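Filed under: Short Fiction / Machines & People

The mirror was my idea, so the mirror was my fault.

I'd been at Lanero for six months by then, writing the part of the planner that decides where a hand goes next. Every demo we had was shot in the same gray lab, and the model was great in the gray lab! Then Clestent (our customer, hotels mostly) asked if it could make tea in a real room, and I said sure, how different can a room be, and off I went to Nelusstead with a head camera and a suitcase full of cables.

I picked room 900 because it had the big mirror right over the counter. More reflections, more variety, I figured. I put on my light blue top, strapped the camera to my forehead and started lifting the kettle. Up, over, down. Up, over, down. My left hand didn't have a job, so it just lay there on the marble like it was waiting for a manicure.
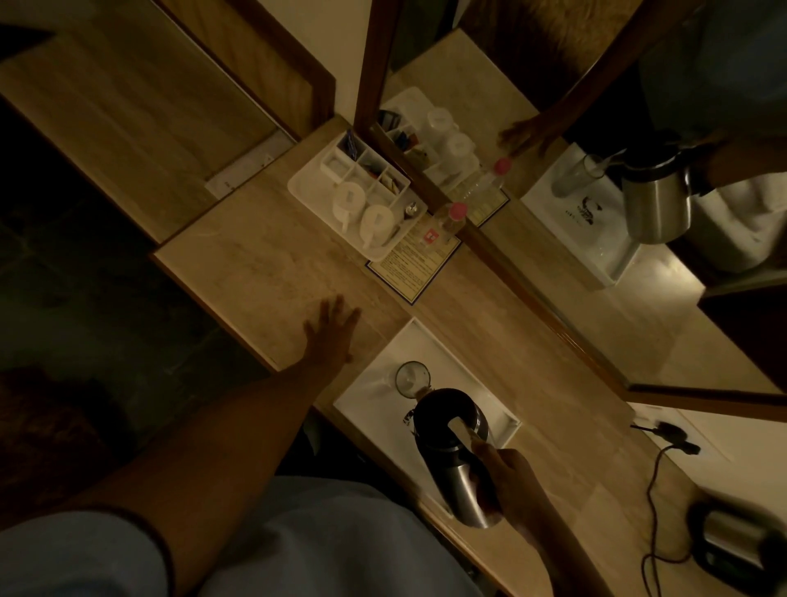

Kettle up, left hand off duty, and the other kettle in the mirror.

That night I fed everything to the tracker and sat on the bed with the laptop on my knees. We call the tracker Pană (don't ask me, it had the name when I got there). Pană is supposed to give me a list of objects, one line each, with a position and a confidence. It gave me two kettles. Fair enough. It also gave me two bottles with pink caps, and it had put the second one a good arm's length behind the wall.

So I wrote the fix everybody writes. Find the mirror plane, flip whatever's behind it, match it to the thing in front, throw the copy away. It took me until 3 in the morning and most of the cookies from the lobby. I ran it again and the copies started dropping out of the list, bottle, cups, tray, one after another, and I did a little dance in my socks.

The kettle wouldn't merge.

I checked the plane. I checked the timestamps, which is where my bugs usually live. Then I plotted the two tracks on top of each other, mine in green and the mirror's in red, and zoomed in until the lines were fat. They had the same shape, only the red one was early. It was a tiny bit early, three frames, every single lift. The kettle in the mirror went up, and then mine did.

I looked over at the counter. The lamp was off on that side and I could just make out the handle.

I typed "known offset, see notes" in the config, set it to 3, and everything merged. Then I left the notes blank and slept with the bathroom light on.

Contact the author | © Stories reprinted by permission only | Back to top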